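Bread basket, finally

Ok quick one tonight, dough is still on my hands and the laptop is paying for it. August is a dumb month to run the oven but we are out of bread and I had a bag of Fallahi flour to use up.

Same dough for everything. 50 grams of butter, 2 eggs, milk till it feels right. Braids are just 3 ropes, pinch the ends, dont pull too tight or they split. The knots I make with whatever is left over.

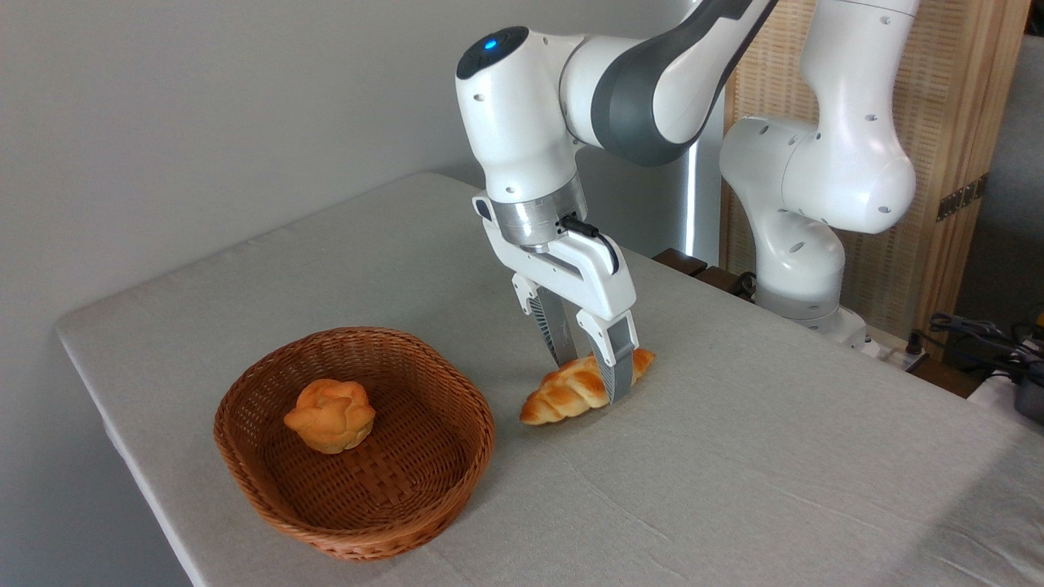
2 min read

Went with the shallow oval basket. Reddish brown weave, rolled rim, got it at Narkus for next to nothing. Knotted bun goes in first, up toward one side, so a long braid has room to lie next to it. Gray cloth on the table - still creased, didn't iron, not going to.

Color is what I wanted, pale cream going to deep golden orange. Egg wash twice, thats all. Next time maybe poppy seeds on half of them. Also need to find a lid or a towel that fits an oval, becuase the round one I have doesnt.

Freezer notes tomorrow - going to bed.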